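Checking and Storing Small Picture Puzzles

Applies to square children's puzzles with a cartoon illustration, the kind that lie flat and fit under one hand. Allow one evening for a shelf of them. The same procedure works for the Filano and Fato sets, with the exception given under step 4.

What you need

A flat table, a smooth table cover, a soft dry cloth, a compartment tray, a pencil, paper labels and resealable bags. Keep drinks capped.

1. Prepare the surface

Lay the cover so that it has no folds. A plain or softly patterned cover in one main color is easiest to work on, as a dropped piece shows up against it. Avoid fleece and terry cloth. Lint gets into the cut lines and keeps pieces from seating.

Put the tray to one side of the cover, on the hard surface. Other toys that are waiting to be sorted (blocks, small balls, shape sorters) go on the same side, farther out.

2. Check the puzzle assembled

Place the puzzle picture side up. Run a fingertip across it in both directions. Any ridge you can feel is a piece that is swollen, bent or in the wrong place. Lift the puzzle slightly by one edge and lower it again. If the edge sags, the joints on that side are worn.
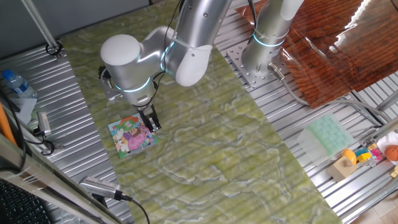
Mark worn joints on the back in pencil before taking anything apart. A short line across the joint is enough. Ink bleeds into uncoated board and should not be used.

3. Take it apart

Start at a corner. Push up from underneath and slide the piece out level. Do not twist. Twisting splits the top paper from the board at the tabs, and a split tab will not hold glue well a second time.

Wipe each piece with the dry cloth, picture side first. Water is not suitable for cardboard in any amount.

4. Sort into the tray

Edge pieces go in one row of compartments and inside pieces in the others. Within the inside pieces, sort by the main color of the artwork: pinks together, greens together, and so on. Faces and hands get a compartment of their own.

Exception: older Fato sets have two puzzles printed on opposite sides of the same board. Sort these by edge and inside only.

5. Repair

Split tabs take a very thin line of white glue, applied with a toothpick. Press under a flat weight overnight with wax paper on both sides. Do not reassemble until the following day.

6. Reassemble and label

Build the border, then fill inward. Compare with the lid if you still have it. Write the set name and the date of the check on a label and stick it to the bag. The Torkville toy library adds a shelf number as well, which is useful above 200 items.
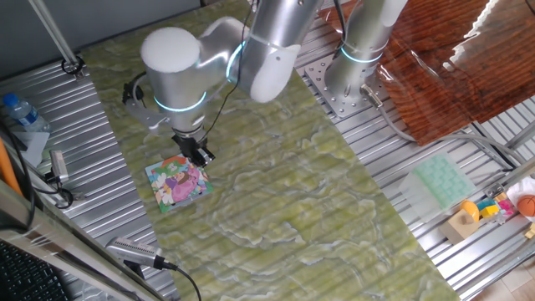 Morag Dalgleish wrote in to say that she skips the color sort for anything this small and goes straight from edges to assembly. She also stores hers assembled, between two sheets of stiff card held with a wide rubber band, and finds the tabs last longer that way.

Flat storage between cards is acceptable if the shelf is deep enough. Stack no more than 4 high and keep the rubber band off the corners.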